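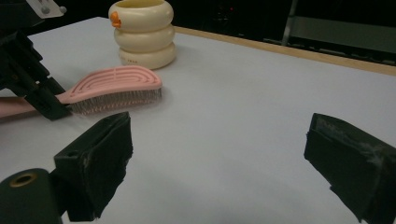

Chapter 2
Rounding and Place Value

A shop in Gevmont prices a sofa at $999. Most customers will tell a friend that it cost a thousand dollars. They have rounded the price, probably without thinking of it as math at all.

In Chapter 1 you learned to read and write whole numbers in the thousands. This chapter uses those same numbers and asks a different question: how much of a number do we need? The answer depends on the job. A bank must record every cent. A newspaper reporting on the crowd at a ball game usually needs only the nearest thousand.

Suppose the town of Ollance has 2,487 residents. That number lies between 2000 and 3000 on the number line. The halfway point is 2,500, and 2,487 falls just short of it, so to the nearest thousand the population is 2000. If twenty more people move in, the rounded figure jumps to 3000 – a large change on paper for a small change in town.

Before you begin, you should be able to:

Name the place of any digit in a four-digit number
Mark a whole number on a number line
Compare two numbers using the signs < and >

Words to know: round, estimate, digit, halfway point

2.1 Rounding to the Nearest Ten

Llinos Parry drives 43 miles from Runovden to her job. To round this distance to the nearest ten, look at the digit in the ones place. It is 3, which is less than 5, so the tens digit stays the same and the distance rounds to 40 miles.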